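Robotics club is back in the Plistley building for October, and we picked the gear task for the Kelbridge student meet. Two arms, one plate, gears go on the pins. We get 3 minutes per run.

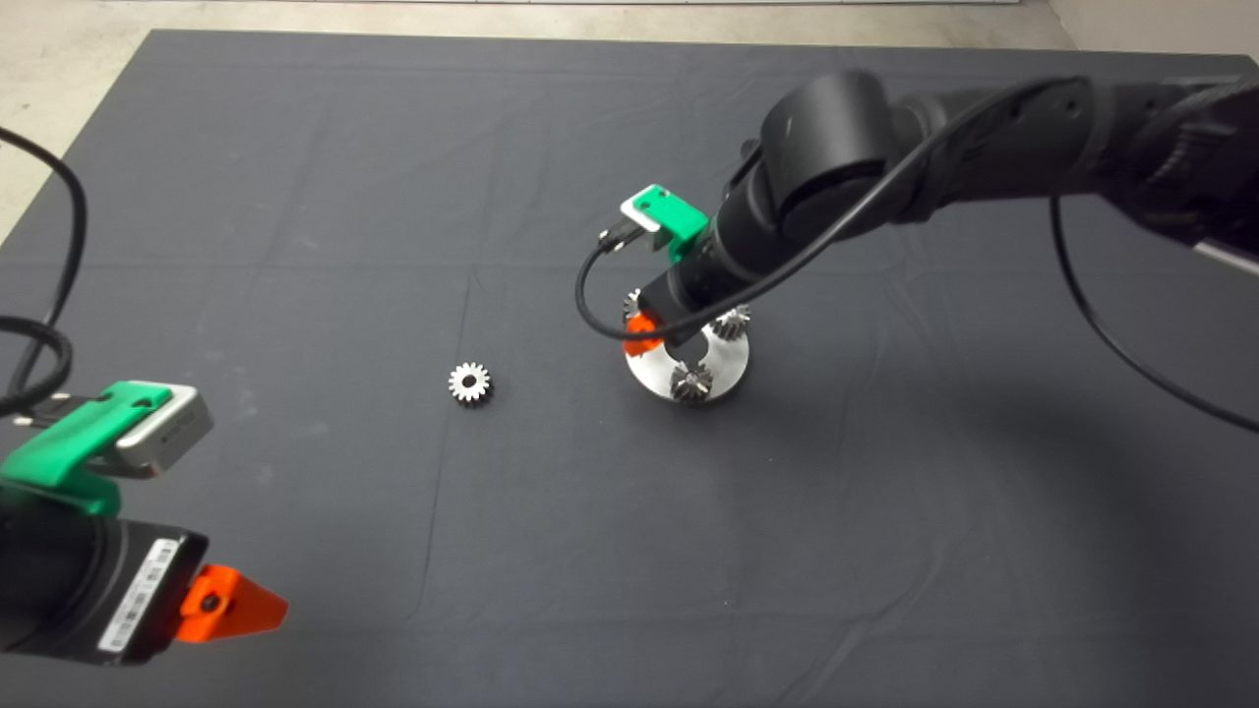 I wrote most of the motion code over the summer – 446 lines, and I have since thrown out half. 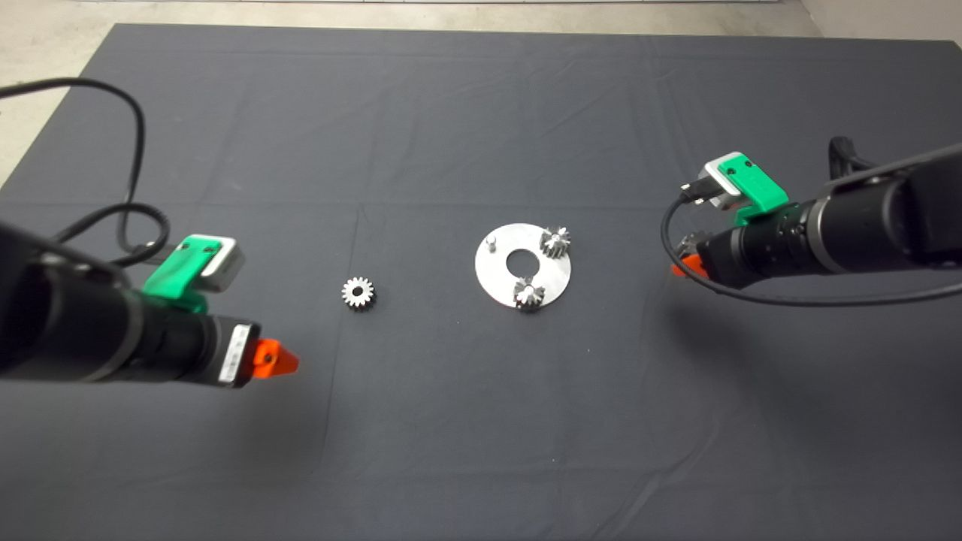

Loose gear on the left, plate on the right.

Grip force is what I'm tuning now. I set it to 40 percent and left it there.

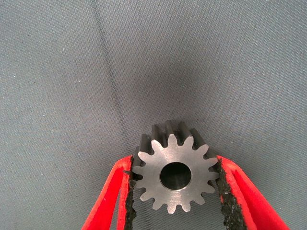

Silatia commented on my last post that 40 sounds high and that her team got better results by slowing the approach first. I'll try that next.

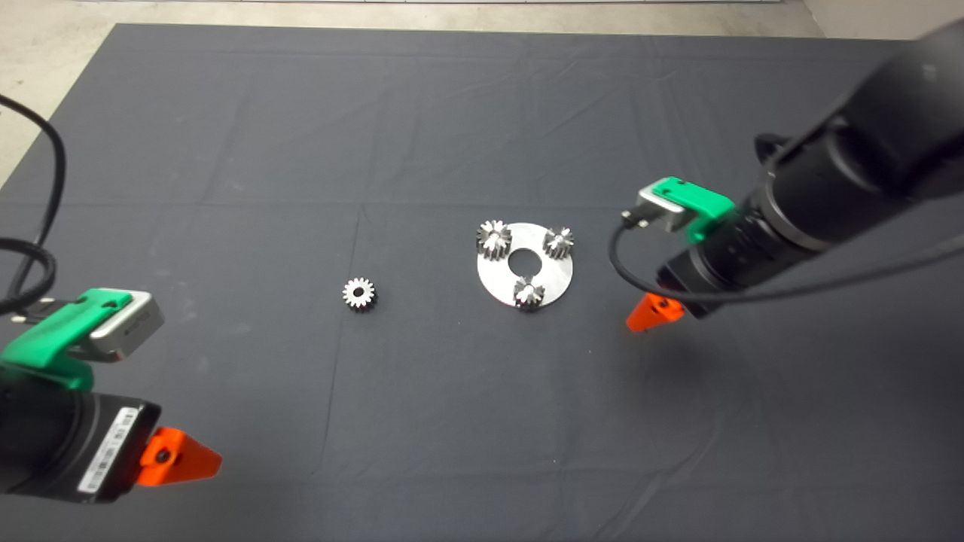
Last updated: October

Two more practice nights before Kelbridge.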